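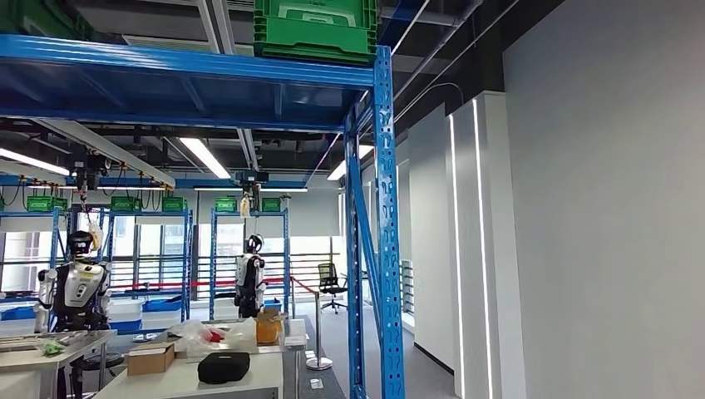

Adhesive trial, July, second batch

Lap shear coupons, Omberg two-part epoxy on mild steel. Overlap 16 mm, width per the drawing, bond line set with glass beads. Started mixing at 8:40. Five coupons per condition, same as the first batch.

Surface prep was the variable. Set A got solvent wipe only. Set B got wipe, abrade with 200 grit, wipe again. Set C as B, plus the Gutholm primer, flashed off at room temperature before closing the joint. I used the old clamps for A and B and the spring ones for C, so clamp pressure is not strictly equal. Should have caught that before mixing.

Squeeze-out on set A was uneven, more on the left side of the jig. The jig is probably out of flat again. Shimmed it for B and C with feeler stock and wrote the shim position on the base in marker.

Cure was overnight at ambient, then the oven. Oven controller overshoots on the first ramp. It settles, but the log shows the peak, and anyone comparing with the Birnberg data sheet values should keep that in mind.

Pulled A and B so far. All of A failed at the interface, clean metal on one face. B was mixed - mostly cohesive, with a bare strip along one edge where I think the abrasion missed. Load curves are in the shared folder under batch 2. C is still in the rack. 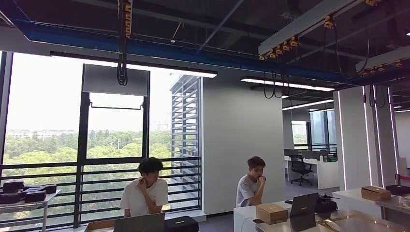

Sarmīte Mets thinks the bare strip on B is contamination from the second wipe and has nothing to do with the abrasion. Her point is that one cloth did the whole set, so whatever came off the first coupon went onto the last. She wants a water break test before bonding and a fresh cloth per face.

Agreed for batch 3. The strip is on the same edge every time, though, which I would not expect from a dirty cloth. Will section one and look.

To do: flatten jig base, order beads, ask Dougal Tennant for the extensometer back, pull C.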